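Marking out the table: our new layout rules are ready

We have a set of house rules for table-top robot work at last, and I'm delighted with how short they are! Two pages, large type, written so that someone on their first morning at the Velance workshop can follow them without asking for help.

The biggest change is tape. Each work table gets a paper cover, and strips of tape divide it into zones. Every item has a home zone, and it goes back there before the next run starts. Food tasks, like the drinks one, follow the same rule as everything else. 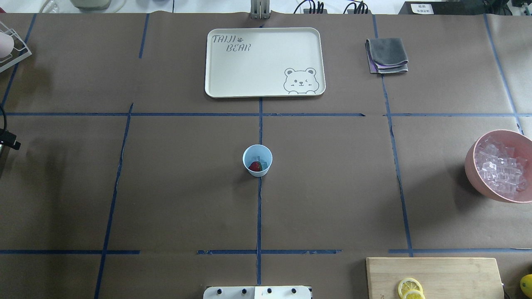
By Palesa Modise | Workshop notes | July 31, 2021

A light blue cup with a strawberry in it, right beside the centre line, is just the sort of placing the rules are meant to make easy to repeat. Say "cup, centre line, below the long strip" and a colleague can set it up again from words alone.

Desta Gidey and Guangming Long tried the draft over 40 runs and sent back 11 comments (thank you both, they were brilliant). We took nearly all of them. The ones I like best:

Keep the ground in front of the mounting plate clear.

Change the paper when the creases start to catch, and lay the tape again from the drawing, never from memory.

Cables stay at the back or the sides.

Still open is how wide a zone ought to be. Mulugeta Moges wants one width for every table, I'd let each task set its own, and we'll settle it in September. Send your thoughts to either of us before then.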